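Quick tips from the bench, 26th August. Gripper stuff mostly, a couple of kitchen ones at the bottom if theres room.

**The drop problem**

Lost a whole afternoon to this so writing it down. Kept dropping small smooth things. Grip, lift, fine, then a slow slide and gone. Blamed the motor. Replaced the motor cable. Still dropping. Was the pads. Skin of hand lotion on the ribs, mine, from handling them bare.

- Wipe the ribbed pads with dish soap and warm water on an old toothbrush. Brush along the ribs, not across.
- Rinse, let them air dry overnight. No hair dryer. Theerawat Nuchit did a set that way and the edges curled.
- No rubbing alcohol until you've tried it on a scrap pad.
- Clean hands or gloves after that. Really.

**Loose mount screws**

Second fault, same week. Finger twisted under load and the tips didn't meet square any more. Check the screws at the base of both fingers, not just the one that looks wrong. Snug, then stop. Plastic mounts crack if you lean on the driver. I cracked 2. The Pliltari spares come without screws, so keep the old ones in a jar lid with a magnet under it.

**Pinch safety**

Got my thumb in the fingers on the Lurside arm while it was powered. Blood blister, 9 days. So:

1. Power off at the wall before you touch pads. Software stop doesn't count.
2. Pull the plug and put it where you can see it.
3. Rings and bracelets off, sleeves up.
4. Kids and cats somewhere else, door shut.

If it jams closed with something in it, dont pry with a screwdriver. Kill the power, back the fingers off by hand if yours allows it, otherwise undo the mount.

**Testing after a fix**

Start with something light you don't mind dropping. I use a computer mouse, rounded top so any slip shows up fast. Low over the table, then a bit higher. 7 good lifts in a row before I trust it with a mug.

Mouse and pad on the patio table: 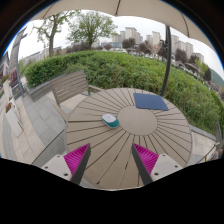
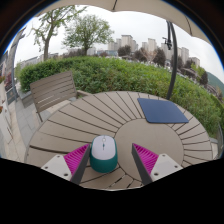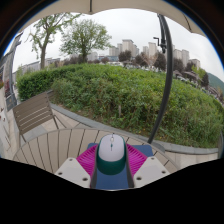 Write down what you changed and when. I stick masking tape on the arm base with the job on it, "pads washed", "screws L+R". Saved me from swapping the same cable twice.

Other thing, grit. If you work outside, brush the table first, sand gets in the ribs and then it scratches whatever you pick up. Did that to the lid of the Onatel kettle. 600 grit paper did not help, made a dull patch, leave it alone.

Used pads make decent jar openers btw. Cut in half, one half in the kitchen drawer. Villalobos sells them in packs but check the width agianst your old one before ordering, mine were too narrow and went back.

Kettle descaling next time, ran out of room.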